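4.2 Finish, wear and what the makers said about it

The workshop archive at Nivthorpe keeps its failures on the lower shelves, at a height convenient for kicking. We went through 70 test pieces left over from the Gultano collaboration, most of them unlabelled and several of them glued to one another. The official catalogue mentions 60. Bahman Karimi, who ran the second phase, put the difference down to "optimism at the typing stage", and we have found no better account in the paperwork.

What the catalogue calls material research was, on the evidence of the invoices, mainly a long argument over surfaces. The designers wanted finishes that would record use: resin that dulled under the hand, felt that matted, a lacquer that gave up slowly at the corners. The manufacturer, Romex, wanted finishes that could be sold. Seven letters survive from this exchange, each more courteous than the last, which in our experience of the trade is a bad sign. By October the two sides had settled on a phrase, "controlled ageing", that committed neither of them to anything.

The Esfahani panels show what the phrase came to mean in practice. They were pressed from offcuts, sealed, and hung in a corridor where the public was invited to touch them. The public, being well brought up, mostly did not. The panels came down in nearly the condition in which they went up, and the accompanying essay praised their resilience. 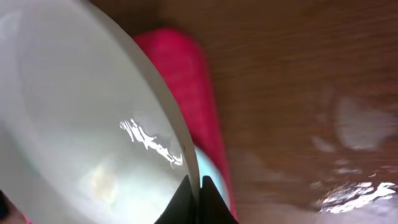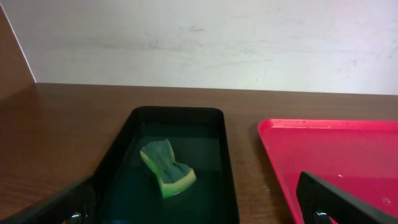
Figure 2. Household surfaces.

Karimi's notes return often to the question of who decides that a surface is finished. He distrusted the studio sample, lit from one side and handled in cotton gloves, and thought a designer should be made to live with a material before being allowed to name it. A kitchen sponge with its scouring layer, like the one lying in the water of the black tray in Figure 2, was to his mind a stricter critic than any jury. His proposal that each Gultano piece be scrubbed weekly for the length of the exhibition was minuted, admired and dropped. The insurers had asked what "weekly" meant.

We do not wish to make too much of this. Other studios have promised wear and delivered varnish, and the Nivthorpe pieces are at least candid on the back, where the glue shows. Section 4.3 turns to the pricing of the panels and to the two buyers who later asked for them to be resealed.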